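# Collecting Hand-Held Gripper Examples for a Table-Setting Task

Project report, Bonholm group, 9/17/18

## 1. What we set out to do

Our project was to gather a set of examples that a learning system could use to pick up and place small tableware. We did not train the final model ourselves. The Savside group did the training, and our job was to hand over clean recordings with labels they could read.

We chose hand-held grippers over driving a robot arm with a joystick. In our trial week with the joystick, one placement took so long that we would never have reached a useful number. With the hand-held grippers a person just does the task, and the markers on the base let the software work out where each gripper is.

## 2. Setup

We used one large room with a concrete floor and put tables of different heights and shapes in it. Each table was a station with its own task sheet. The sheet gave the starting layout, the goal, and what counted as a failed try.

Tasks were kept short:

- move a cup and saucer to a new spot without tipping the cup
- lift a thin item off a saucer and lay it on the table
- place a plate on a cloth so that the cloth stays flat
- pass an object from the left gripper to the right one

The last one was added after Savside asked for more two-handed examples. We called the first version of our recording plan Vurside and the second one Achterberg, and the file names still carry those words. Anything marked Vurside has only one-handed tasks.

## 3. How a recording went

The operator stood at the station with the grippers open and both sets of markers facing out. A second student read the task from the sheet and started the recording. The operator did the task at a normal pace, put the objects down, and went back to the start position before the recording was stopped.

We learned to leave a short pause at both ends. Early files started in the middle of a reach, and they were hard to line up with the gripper data.

## 4. Results

We made 506 recordings in all. After checking, 305 were kept for one-handed tasks and none of the two-handed ones were dropped without a second look, which slowed us down at the end. The Savside group had hoped for 2,000, so we fell well short of that.

Most rejected files had the same problem - a marker was turned away or covered by the operator's own arm while the gripper was closing. 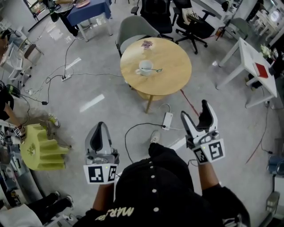 Low tables made this worse. The operator has to bend and the wrists rotate, so we changed the task sheets to say where to stand.

Cables were another trouble. We taped marks on the floor for the stations, but the power cords kept drifting during the day and people had to step around them. Next time we would run them along the wall before placing any furniture.

## 5. What is left

The two-handed labels need one more pass. We plan to finish that by December and send the files over together with the corrected task sheets. The joystick recordings will stay in their own folder - they use a different time format and should not be mixed in.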